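The second life of the office desktop

Pleston replaces its office computers every five years, and until recently the old ones went to a shredding contractor by the pallet. The contract ended in May. The machines now go to a low brick building behind the bus depot at Gidisness, where Sandra Bellamy runs a refurbishing workshop that sells them on to schools, small firms and private buyers.

The trade depends on a narrow margin. A five-year-old desktop fetches little, and labour is the main cost. Bellamy's rule is that a unit which needs more than 60 minutes of bench time is stripped for parts. Storage drives are wiped or destroyed before anything else is done, and the serial number of each drive is written into a ledger that the seller can inspect. Last year the workshop handled 2,000 units, of which 91 per cent were sold whole.

Grading follows the wipe. Cases are marked A to C by the state of the paint and plastics, and the grade affects the price more than the processor does. "Buyers look at scratches," Bellamy says. "I could put a faster chip in a grade C case and it would still sit on the shelf." Power supplies are tested under load for a fixed period. Fans with worn bearings are replaced from stock, as are the coin cells that keep the clock running when the machine is unplugged.

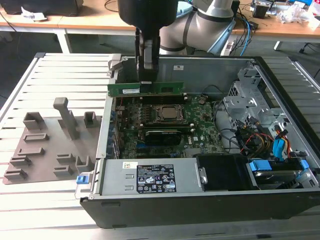 Memory is the upgrade with the best return. An older office machine was usually bought with the least its maker would fit, and much of what users describe as slowness is the operating system moving data to and from the drive for want of space. Adding a second module costs little when the part has come out of a scrapped unit. Modules are long, thin boards with a gold-coloured contact edge along the bottom, and that edge is the first thing to check: dull or marked contacts cause faults that come and go, and are easily mistaken for a failing motherboard. The workshop cleans them with alcohol and a lint-free cloth. The printed sticker is the next thing to read - capacity, speed and voltage must suit the board, and mixed pairs run at the rate of the slower one.

Parts that pass are sorted by type and kept in antistatic trays. Minttu Salminen, who buys for a group of village libraries, takes machines in lots of 50 and asks for matched memory throughout, as it makes later repairs simpler. She pays slightly more for this and regards the cost as small against a visit from a technician.

The limit on the trade is software. When a maker ends support for an older processor, sound hardware loses most of its value within months. Bellamy now offers a free operating system on such units, with mixed results. Home buyers accept it readily. Offices tied to a particular accounts package do not, and for them the machine is finished whatever its condition.

Related articles
Who pays when a printer is scrapped?
Sólveig Toft on the price of copper
Repair manuals and the law
Cerketti: a factory town after the factory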